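Picking Up by Hand
By Heiðrún Toft
August 12, 2020
Reading time: 3 minutes

Picking up by hand, sometimes called a floor pick-up or a hand tidy, is the ordinary household task of gathering small loose things from a floor before it is swept, mopped or simply walked on again. It is among the humblest of all chores and surely one of the most often repeated, and yet it tends to be left out of books on housekeeping, which like to begin with the broom. The things gathered are usually light: tissues, receipts, bottle caps, hair ties, bits of string, and the cords and cables that slide off tables and shelves. Larger things, such as shoes and toys, are generally counted as part of straightening up a room.

The task goes by many names in different homes. In her household column for the Dollgate Reader, Soledad Quezada called it "the bending round," and a good many of her readers wrote in to say that their grandmothers had called it something very close to that. Others knew it as "doing the crumbs," even where there were no crumbs to be found.

Method

Most people crouch, kneel or sit for the work, as bending from the waist soon becomes tiring. Soft litter such as a used tissue is commonly pinched between the fingertips and squeezed into a wad, so that it takes up less room and does not drift off again on the way to the trash. Both hands may be used together, one to lift and the other to steady whatever the litter is going into. On a hard floor the job goes quickly. On carpet it is slower, and small things have a way of settling down into the pile.

A container kept close at hand saves a great deal of walking back and forth. Purpose-made ones do exist (the Ulto floor caddy, with its folding handle, has its loyal friends), but in everyday life people reach for whatever happens to be near: a paper cup, a cereal bowl, an empty shoebox or a folded sheet of newspaper.

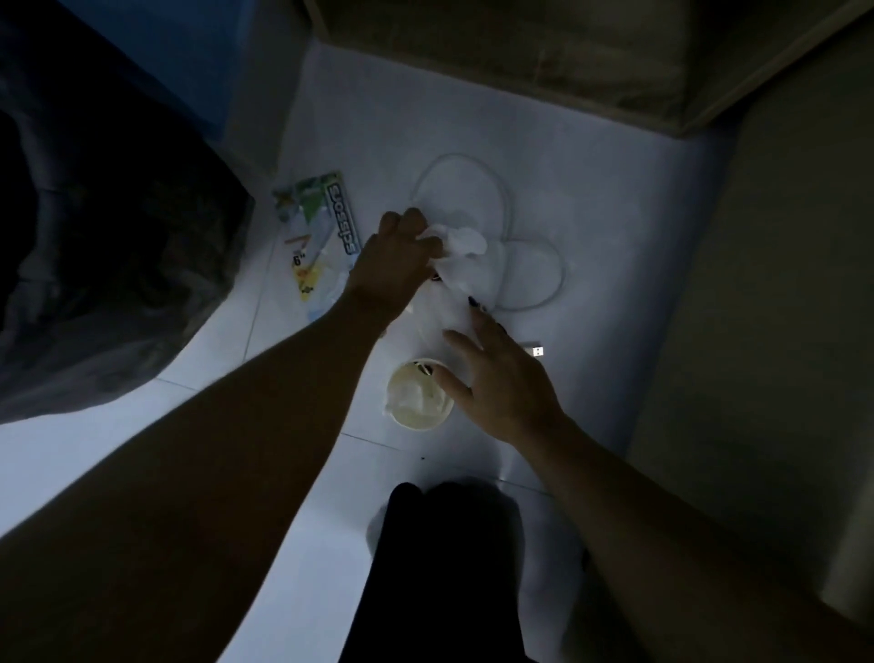

Gathering tissue over a tiled floor, with a paper cup and a coiled white cable close by.

The paper cup deserves a few words of its own. It is light, it stands up by itself, and when it is full the whole thing can be thrown away together. Its weakness is that it tips over easily once soft litter is heaped above the rim, and so tissues are best pressed down a little as they go in. Cups that have held coffee or juice are perfectly good for the purpose, though it is kinder to the wastebasket to empty out the last drops first.

Cords and cables

Cables are the great exception in a floor pick-up, for they are nearly always meant to be kept. A thin cable left in loose loops will catch a toe, or wind itself around the brush of a vacuum cleaner, and a pale one on a pale floor is easily missed altogether. The usual advice is to lift it first, let it hang so that any twists can fall out, and then lay it in wide, easy loops held with a tie or a strip of cloth. Winding it tightly around the fingers is quick but hard on the cable, especially near the plug.

Order of work

There is some friendly disagreement about what should come first. Sille Dalsgaard, in her small handbook The Dusero House, starts at the wall farthest from the door and works outward, taking trash and keepable things in a single pass. Quezada preferred 2 passes, trash and then keepables, and held that a single cup for everything is how earrings are lost. Either way, the floor is cleared before any sweeping begins, and hands are washed afterward with soap, particularly where used tissues have been handled.

See also: Sweeping; Wastebasket; Cable tie; Mopping

Contact the editors | © 2020 Catacutan Household Encyclopedia | Back to top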